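**Thread: pilling on knits, and what the wash has to do with it**

1/ Second round of notes on pilling. The first round was in February and covered fiber length only. This one is about laundering. Same fabric source as before: Nyanda 1x1 rib, cotton/poly, from one roll.

2/ Definitions, to save replies. Fuzz is loose fiber ends standing off the surface. A pill is fuzz that has tangled into a ball and is still anchored. Lint is neither. If it comes off with a dry hand, don't grade it as a pill.

3/ Rib pills on the raised wales first. The grooves stay clean much longer. Grade the wales and the grooves separately or the average will tell you nothing.

4/ Setup: swatches cut at 15 cm square, edges overlocked, washed in a front loader with a fixed ballast load. Half went in face out, half sewn into tubes and turned inside out. Line dried, flat graded under a side lamp.

5/ Grading is the usual 5-to-1 scale, 5 being no change. Pushpa Dwivedi graded blind. I graded with the labels visible, so use her numbers where we disagree.

6/ Turning the tube inside out was worth a full grade by the end of the run. It did nothing measurable in the first few washes. Anyone testing with three cycles will miss it.

7/ Spin speed: smaller effect than I expected. Load size: larger. An underfilled drum lets pieces drop and scrub against each other. An overfilled one grinds them at the door seal. Two-thirds full was the best of the three we ran.

8/ Detergent: Brevier liquid against Bonent powder, same dose by label. The powder swatches graded lower. I would not generalize from this. Our water is hard and the powder left residue in the grooves, which adds abrasion of its own.

9/ Erick Mollel asked for raw counts instead of grades. Worst swatch, face out, underfilled drum: 924 pills. He counted them on a scan with a grid overlay and says he won't do another by eye.

10/ Fabric softener: lower fuzz at first, more pills later. It lubricates the yarn and fibers migrate out more easily. Skip it on short-staple knits.

11/ Shavers. They remove pills and also some of the yarn. We weighed swatches before and after on the Fomach balance and the loss was small per pass but it adds up. Shave when it bothers you, keep the guard on, stay off the seams.

12/ Next up is drying. Tumble against line, same roll, if there is enough of it left. 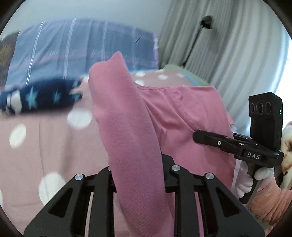
13/ Does a mesh bag do the same job as turning a garment inside out?

Partly. A bag cuts contact with zippers and hooks on other items, but the outer face still rubs against itself inside the bag. Turn the garment first, then bag it if the load has hardware in it.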